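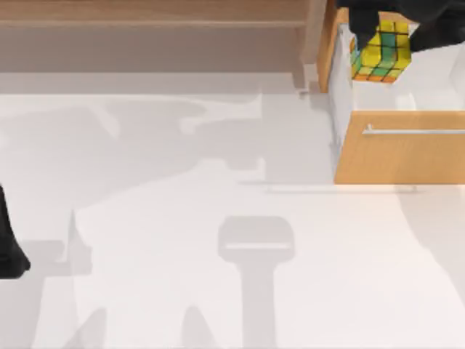
Fault 6: Cube Stuck in the Gripper

Ayantu Tufa and Cillian Conneely, Baird lab section

The task in our simulator is to hold the cube over the open drawer and let go. In 102 of 2,000 runs the fingers got the open command and the cube stayed put. Ayantu traced it to the finger pads. We had set friction too high in September and never changed it back. The Clandov log still marked those runs as passed, so our first success rate was wrong. We lowered the value and are rerunning all 2,000.

3 shares | 0 comments

This site uses cookies. Accept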